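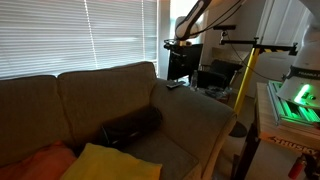 Girnow support replied that the Skeltach fingers need their own force setting, and that running them on the values saved for the Binine gripper would explain the drops. They asked for the controller log and the firmware number before going further.

Log attached. Firmware is 2,808 on both controllers. Cushion pick, 30 tries per gripper, same start pose:

Binine — 3 drops, all on the bolster.
Skeltach, old values — 4 drops, plus one stop with a force limit error.

Changed the force setting as asked and reran the Skeltach set. No error this time. It still slips on the bolster when the fingers close across the end. Closing along the middle works.

Second problem, still open: the Rocha camera loses its calibration after a controller restart. Reloading the file from July brings it back until the next restart. Is the path stored on the controller or on the host?

Status: waiting on Girnow
Last update: December 3, 2018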